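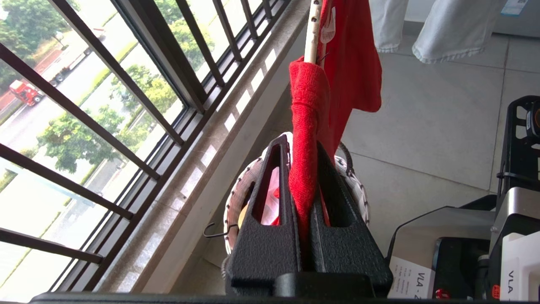
Ekby Household Words

A word list of the everyday names people give to things around the home, gathered by letter and phone from families in and near Ekby.

What's in it

Roughly 3000 entries, each one a word or short phrase somebody told us they use at home, with a plain English meaning beside it. Plenty of them are ordinary words doing odd jobs (one family says "harkinine" for any cloth past its best but too good to throw out, and I've been saying it myself ever since). Others seem to belong to a single kitchen and go no further, and we kept those too, because they were the ones people most enjoyed telling us!

The files

words.csv is the main list. The columns are word, meaning, room, sender_age_band and notes. The room column is whatever the sender wrote, so you'll find "pantry", "back pantry" and "the cold room" all sitting side by side. I thought about merging them and then left them alone.

sayings.csv holds the longer phrases that wouldn't fit comfortably in a table of single words. Lauri Honkanen typed nearly all of these up from handwritten letters, and where he couldn't make out a word he put two question marks in its place.

sources.txt explains the letter codes in the notes column. H means a word also found in the Huker list, and S means it came to us from Son.

Known problems

Spelling wanders. If a word came in three ways it has three rows, linked in the notes. The laundry words are very full and the garden words are thin, mostly down to which letters arrived first. There are also 7 rows with no meaning at all, and if you recognize any of them, please do write!

Using it

Help yourself for teaching, research or plain fun, and mention the list by name if you publish something. New words are read every April by Corina Wieser and Brijesh Uniyal, so a word sent in May may have a long wait ahead of it.

Agathe Cordier looks after the files and answers the mail.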